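4. What people did when the price fell

I should say up front that I came into this part of the study expecting panic. I'd read the same headlines everyone else had, and I figured that when a coin drops hard overnight, small holders rush for the door and sort out their feelings later. So when we sat down with the diaries from the Gindel group (the 323 people who agreed to write down every trade they made, plus a line or two on why), I went looking for panic first, and I found rather little of it.

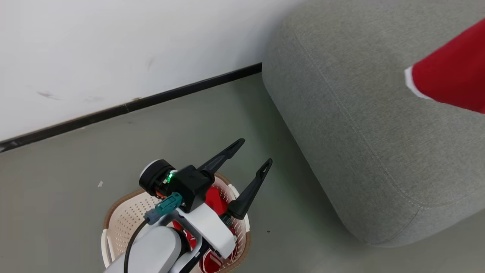 Ileana Pascu
Research Fellow in Household Finance, Plellthorpe

Let me back up a little. As Section 3 explains, each person kept a diary for 21 days in October, and the group had one thing in common: they all held their coins in a Gindel wallet and had done so for at least 7 months. That second condition was Virgil Furtună's idea and I argued against it at the time, since I wanted brand-new buyers in there too. He won. I still think we lost something by leaving the newcomers out, and anyone who repeats this work should let them in!

The drop we care about came on day 13. Up to that point the diaries are honestly pretty dull reading, lots of "checked price, did nothing" and the odd grumble over network fees. Then the entries get longer. People who had been giving us four words a day suddenly wrote whole paragraphs, and a good many of them wrote at two or three in the morning. But the trades didn't follow the words. The most common entry on the day of the drop was a long, worried note with no trade attached to it at all.

Why sit still? The reason that came up again and again was fees. When the price moves fast the network gets crowded, the cost of sending anything goes up, and a person with a small balance can see a painful slice of it vanish just by moving it. One diarist put it like this: "I'd be paying to lose money." I laughed when I read that, and then I went back through the earlier diaries and saw that the same person had been complaining about fees since day one, so it wasn't a sudden insight.

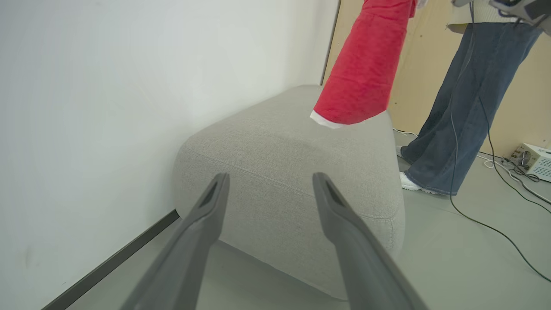
There was a second reason, and it's the one Virgil and I still disagree on. A lot of our diarists had locked part of their coins into Mao, the lending pool, where they earned a little interest and had to wait before they could pull anything out. I read those entries as people who were stuck. Virgil reads them as people who had chosen to be stuck, who liked knowing that their two-in-the-morning selves couldn't touch the money. The diaries can be quoted either way (and we have quoted them at each other, at length, over some very cold coffee). What I can say is that the folks with locked coins sounded calmer in the days after the drop, while the ones who were free to sell went on fretting in print well into the following week.

Now for the sellers, because there were some. They were mostly people who had borrowed against their coins on Grelarer and needed to pay that down before the system sold their coins for them. I wouldn't call this panic either. Their notes are short and practical, with sums worked out in the margin, and several of them bought back in before the diary closed. Figure 4 shows the timing of their sales set against the price, and you'll notice they bunch up a bit after the lowest point.

Figure 4. Sales by diarists with an open Grelarer loan, by hour, with the coin price as a solid line. Hours with no sales are left blank.

One caution about that figure. Diarists wrote down the time of a trade from memory, and when we compared their times with wallet records, for those who let us, the late-night ones were often off by an hour or more. I've left the times as written. Section 5 uses the wallet records instead, and the bunching shows up there too, a little earlier in the night.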